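Druston will play the rest of the season with a three-man back line, head coach Branislav Zeman confirmed after the 3-1 loss at Badska. The change moves Štefánia Skála's scouting group to match-day duty and leaves one midfield spot open. 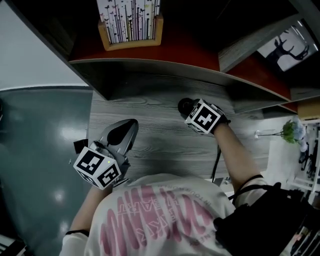

Vol. 3, No. 228

Defender Robles has played 691 minutes and will start on the left — his usual side before the knee surgery in February. The club expects him to pass 1000 minutes before the winter break. Asteck is the next opponent.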